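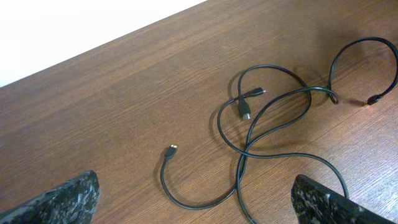
Chapter 11
Caring for the Wrist: Cables, Plugs and Finger Pads

When I started out at Costigan, a small shop that kept four bench arms running for anyone who would pay for it, I was given a screwdriver, a mug, and a box of cords that had been thrown together over several summers. My first August went mostly into that box. I have been fond of cables ever since, which my family finds hard to understand, and I hope some of that fondness rubs off on you over the next 20 pages or so.

You have already met the Gaka arm in Chapter 4, where we bolted it down and taught it where its table was. In this chapter we move out to the far end of it, to the wrist, the little camera that rides there, and the two fingers that do all the touching. These are the parts that wear first. They bend, they rub, they get bumped by students leaning over for a pencil, and most of the service calls you will ever answer start within a hand's width of them.

We begin with the cords. Before you fit anything, lay your spare leads on a bare table and look at the ends. Thin black cables look very much alike once they have looped over each other, and a small USB-style plug is easily taken for its neighbor until you try to push it home. Look at the metal tip, then at the molded part behind it, and then follow the strand back with your finger – never by tugging – until you know where it goes. If you meet a twist, open the loops wide and let the plug travel back through. Pulling only makes the knot smaller and your afternoon longer.

After that come the finger pads. A pad with a speckled surface can hide a good deal of wear, so we will check ours with a fingertip and a low lamp, and I will show you how Tamsin Pearce taught me to trim a new one at the Fukik training room, with far less waste than my own method.

The last part of the chapter is a full service of one wrist, from power off to first test grip. You will need a Holusel driver set or something close to it, a soft brush, paper tags, and a pencil. Part 608, the cable clip, is easy to lose, so keep a saucer nearby.

11.1 Before You Touch the Arm

Switch off the power at the wall and support the forearm with your free hand as the brakes settle. Then write the date of the service on the first paper tag and tie it to the base.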